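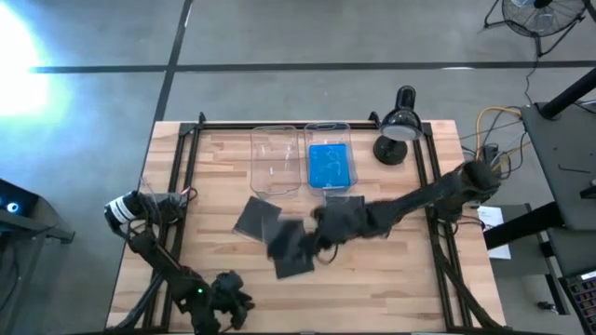
Black square pads on a wooden tabletop.

Berstead market hall to stay open through the winter

The covered market hall in Berstead will stay open through the coming winter after the town council agreed to pay for repairs to the heating. Stallholders had been told in April that the building would probably close from November until the spring.

The council voted on the money at its last meeting. Work on the two old boilers starts next month and will be done at night, so that trading can go on as usual during the day. The hall will close for one Sunday while the main pipe on the Reinholz Street side is replaced.

"We had already started looking at other places," said Solomiia Koval, who sells bread and pastries near the north door. "There is a church hall across the river, but it has no loading bay and you have to carry everything up the steps. I am glad we can leave that alone."

The heating has given trouble for years. Last winter it failed on four mornings, and on the worst of them the fish and cheese sellers were the only ones who opened. Several traders brought in their own electric heaters, which the fire inspector later told them to take away.

Adeel Rizvi repairs shoes and bags at a stall on the upper floor. He said the cold was harder on customers than on him. "People wait while I put on a heel, and they used to sit and talk. In January they dropped the shoes off and left. Some of them forgot to come back."

Stall rents will go up by 2 percent to cover part of the bill. The first plan, put forward in the summer, asked for more than that, and a number of the smaller traders objected. Under the new plan the rest will come from the town's building fund – money first set aside for new paving in the square. The paving has been put off until next year.

Not everyone on the council was happy with the change. Mathias Pichler voted against it and said the square was in poor shape, with loose slabs outside the bank and the pharmacy. He said he had nothing against the market but wanted the worst of the slabs fixed before the first frost. The council's works department has agreed to look at them.

The hall was built as a grain store and turned into a market later on. It has room for 20 permanent stalls on the ground floor, with the repair and craft stalls upstairs. Two places are empty at the moment. One was the Idik flower stall, which moved to the train station in the spring, and the other has been used for storing crates. Both will be offered for rent once the heating work is finished, and traders who already have a stall can apply for a second one.

Opening hours will be shorter from November. The hall will open at 8 a.m. as it does now but close at 4 p.m. on weekdays. Saturday hours stay the same. The coffee counter by the south door will keep its own hours and can be reached from the street when the hall is shut.

Vasylyna Shevchuk, who manages the hall, said the shorter day was a fair trade for keeping the doors open. She asked customers to use the south door while the pipe work is going on – the north entrance will be partly blocked by equipment in the evenings, and the ramp there will be closed after 3 p.m.

Traders who want to apply for one of the empty stalls can pick up a form at the hall office. The office is open on weekday mornings.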